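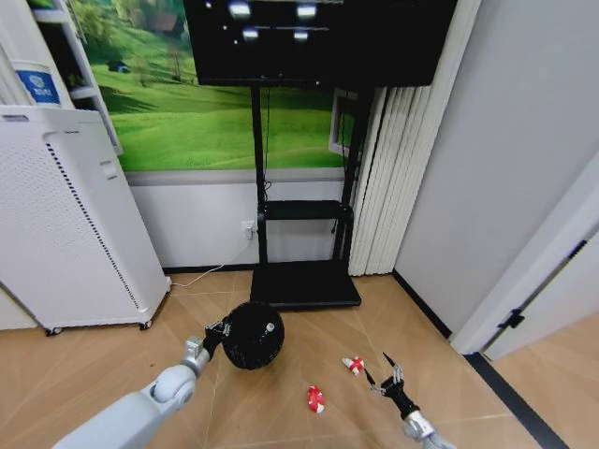 Things on the floor aren't clutter until I trip on them, one tenant wrote in the margin of our survey, and I've thought about that line more than I've thought about most of our numbers.

4.2 What counts as put away

We mailed the Tomum survey to 342 households in Gorno and got 200 back, so I was already in a good mood before I opened the first envelope! The question I cared about most was a plain one: when you tidy up, where do you start? I'd have bet on the kitchen table. Wrong – 134 households said the floor, and plenty of them added that they start there and also stop there.

What people leave down there is harder to sort than I expected. Our old coding sheet (borrowed from the Teuber study, with a few boxes added) had one category for toys and one for trash, and that's fine until you get to something like a water bottle on its side with a little left in it (Figure 3). Trash? A drink? Two of us coded the same answers and kept landing in different boxes.

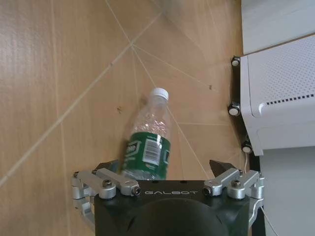

So we added a third category, "not finished with," and went back through the whole pile on a Tuesday with a lot of coffee. Agreement got better right away, though balls and other big toys still gave us trouble – some parents store them on the floor on purpose, and I can't really call that a mess. The Beltoletti sheet skips this problem by leaving toys out. We kept them in and marked those answers separately in the tables for Section 5.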